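Small builders should price the finishing properly

January 28, 2012

Most quotes for a kitchen extension still lump everything after the plaster into one line called "finishing". I think this is a bad habit, and it costs both sides money. On the last job I ran for Dravotum the finishing line was 3,583 pounds, and the client had no idea what it covered. Neither did the second fixer.

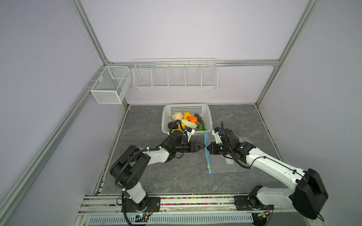

Storage is where it goes wrong first. The drawings show cupboards and a worktop, and the small fittings get left to the last day. Wire baskets fixed to the wall, like the deep one and the long shallow one with five compartments, need something solid behind them or a rail to hang from. If that is not in the quote, someone ends up drilling into bare plasterboard and hoping.

Muthu Ramasamy, who taught me to estimate at Haddad, listed every bracket. His sheets ran to 151 lines for a modest kitchen and clients complained about the length. They did not complain about the bill.
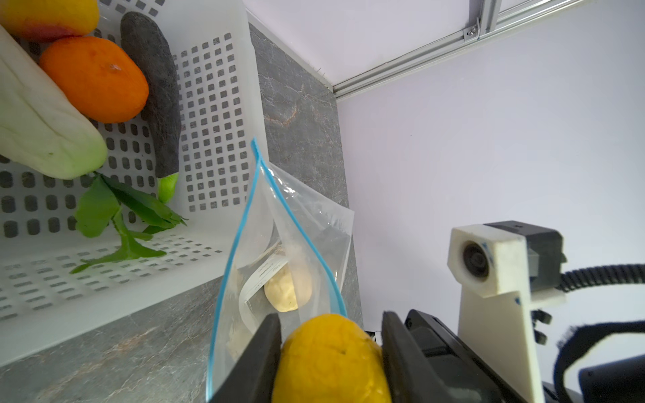 Worktops are the other sore point. Clients choose from a small sample under shop lights and then live with the thing for years. I would put a sample piece in the actual room for a week and let the family use it. Leave a lemon on it, a zip-top bag, whatever comes home with the shopping, and see if the colour still suits. Allowing for that week in the programme costs very little - up to 2 visits.

From March I will be itemising all of it, and I would like to see other small firms do the same.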